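Gripper Practice Working Group — Minutes
Wednesday, May 21, 2025

Present: Graciela Escobar (chair), Nahuel Farías, Ailbhe Quinlan, Kenna Yule (notes). Apologies: Pilar Tapia.

1. Draft rule 3, "clear the surface before recording"
Nahuel wants it kept as written. Ailbhe asked who had ever seen a cleared surface in a home. Graciela said the Sostex draft reads as if it was written at an empty desk, and she doubts operators will follow it. Kenna put a home session on the screen.

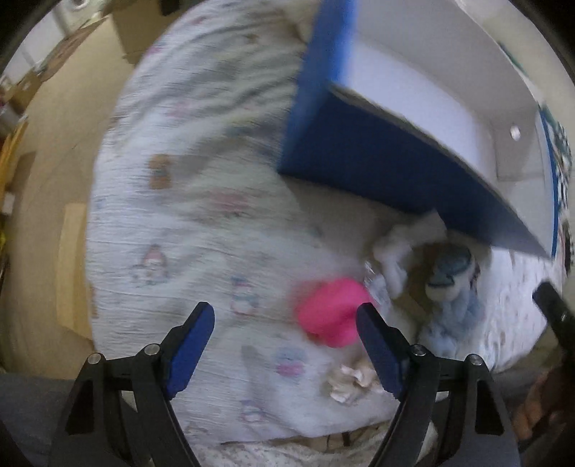

Hand-held gripper, jaws open over a printed blanket, plush toys and blue box to the right.

Nahuel accepted that a blanket like this one can't be "cleared" — it is the surface. Rule 3 goes back for rewording. Ailbhe is not convinced that rewording will help.

2. Finger pad checks
Gosier proposes a pad inspection every 35 recordings. Graciela asked where 35 came from. No answer in the paper. Held over until Gosier shows its data.

3. Log sheets
Of 894 sheets returned, 645 have the checklist fully ticked. Ailbhe said ticks prove that someone owned a pen. Nahuel disagreed, and his disagreement is noted.

Actions: Nahuel to redraft rule 3. Kenna to write to Gosier. Pilar to pull a sample of log sheets and compare them with the recordings.

Next review of the full draft: December.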